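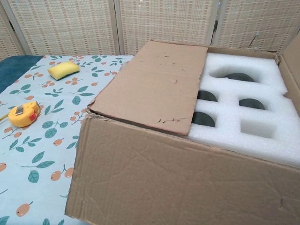

*Cardboard box with a white foam insert, on a pale blue tablecloth.*

**For immediate release: 1 July 2022**

# Tour of Runovine returns with eight stages and a mountain finish at Verkarley

The organisers of the Tour of Runovine are very happy indeed to confirm the full route for this year's race, which will run over eight stages and finish, for the first time, at the top of the long climb above Verkarley. Anyone who has followed the race over the years will know how often that climb has been talked about, in cafés and at the roadside and in a good many letters to our office, and it is a real pleasure to be able to say that the road has been resurfaced, the permissions are signed and the riders will be going up it at last.

The race opens with a short time trial along the river in the middle of Runovine, on a course that is flat apart from the cobbled rise behind the old market hall. From there it heads out into the farming country to the east for three days that ought to suit the sprinters, although the wind on the plateau has upset a few plans in the past and may well do so again. Stage five takes the race into the hills, and from then on there is hardly a flat kilometre to be had until the finish.

## The climb to Verkarley

Stage eight is the one most people will want to mark on the calendar. The riders will leave Runovine in the morning, go twice round the lake and then turn on to the Verkarley road for the closing climb, which reaches 2000 metres above sea level at the line. The lower slopes are wooded and fairly gentle, with a village every few bends and plenty of grass verge for picnics (do bring a hat, there is very little shade once you are past the chapel). Higher up the road narrows and gets a good deal steeper, and we would ask spectators to stand on the inside of the barriers there and to keep dogs on a short lead.

The road will be closed to cars from early morning. Those who would like to walk or cycle up are very welcome, and a shuttle bus will run from the lower car park for anyone who prefers to save their legs. The bus is free, but it does fill up, so please allow yourself plenty of time.

## Teams

Thirty teams asked to take part this year, more than we could possibly find room for, and we are grateful to every one of them for their patience while the list was put together. Among those who have accepted are Yaman, whose riders took 3 stages last year and wore the leader's jersey into the final weekend, and Brarus, who missed our last race and come back with a young squad built for the mountains. The two teams had a splendid tussle at our one-day race in March, settled in the last few metres on wet roads, and we can't be the only ones looking forward to seeing them meet again in better weather.

The full start list will be published once the teams have confirmed their riders. As ever, there may be changes up to the evening before the first stage, and the version pinned up at the race office should be taken as the correct one.

## Along the route

Every stage start will have a children's ride on a closed circuit, open to anyone with a helmet and a working pair of brakes. Schools along the route have been painting bicycles for the roundabouts since the spring, and the ones we have seen so far are wonderful! Shops and cafés that would like to decorate their windows can ask the race office for bunting and posters.

The leader's jersey stays yellow and green, as it has been from the start. The climber's jersey has been redrawn and now carries the outline of the Verkarley ridge across the chest. Both will be on show in the Runovine town library in the week before the race.

## For the press

Accreditation is open now and requests should reach the race office before the end of the month. Please say whether you will need a place in a press car, as these are limited on the mountain stages and will be given out in the order that requests come in. The press room at Verkarley will be in the sports hall beside the lower bus stop, with a second, smaller room at the summit for photographers.

Maps, stage profiles and road closure times can be had from the race office, in print or by email.

**Tour of Runovine Press Office**

*Ends*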